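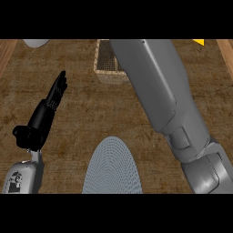 Simulated tabletop with both arms up. Left hand open, right arm crossing over the basket.

Week five of the manipulation project, and the scene is finally stable enough to write about. For anyone who missed the earlier posts: the robotics club has a slot in the spring student showcase, and our entry is a two-armed robot doing a table task in simulation. The task is fruit and a two-part basket. We are being graded on repeatability, so most of the work so far has been boring on purpose.

The split of labor is the same as last month. Ute Buschmann owns the scene files. Edvin Viklund does the hand control. I do logging and scoring, plus whatever is broken on Friday. Our advisor, Marianna Wieczorek, reads the logs and sends them back with questions.

The first problem this week was the basket. The collision shape we started with was one solid block, so anything released over it sat on an invisible lid level with the rim. Ute rebuilt it as separate walls, a floor and a divider. Contact solving got slower, and we had to cut the time step as well to stop the thin divider from letting things pass through. I would rather have a slow run than a fake one.

The second problem was the arms. With two of them sharing one table, the planner kept finding paths that were legal and ugly, with one elbow swinging through the space where the other hand wanted to be. Edvin added a rule that the idle arm parks in a fixed pose, hand open, and stays there until the other one reports done. We lose any chance of both arms working at once. We gain logs that I can read.
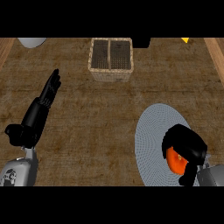

Right hand closed on the orange, over the placemat. Left hand open and idle.

The grasp itself took most of our time. Round objects are hard for this hand because the fingers do not all touch at the same moment, and the first contact tends to push the fruit away. Edvin's current version closes the fingers in two stages: a slow one until anything reports contact, then a firmer one with the thumb. Friction on the placemat matters more than I expected. We had copied the value from the table top, and the fruit rolled as soon as it was touched. With a higher value it mostly stays where it is.

Numbers, for the people who asked. The last batch was 464 runs. I threw out 64 where the simulator was started with an old scene file (my fault, wrong folder), which leaves 400. Of those, 164 ended with the fruit in the correct side of the basket. The most common failure is a drop during the lift, and the next is a release too close to the divider. I have not broken these down by start position yet.

Things still open:

The scoring script checks position only once, at the end of the run. It should check twice, a second or so apart — fruit that is still rolling should not count.

Start positions come from a list of 9 that I typed by hand. They need to be random, with a saved seed.

Run names. Eilif Amundsen has been using his own scheme and I have been using mine, and the plotting code understands neither.

Next batch goes on the lab machine overnight once Ute has merged the new basket into the main scene. If the time step change holds up, I will post the failure plots by start position. The scoring fix comes first.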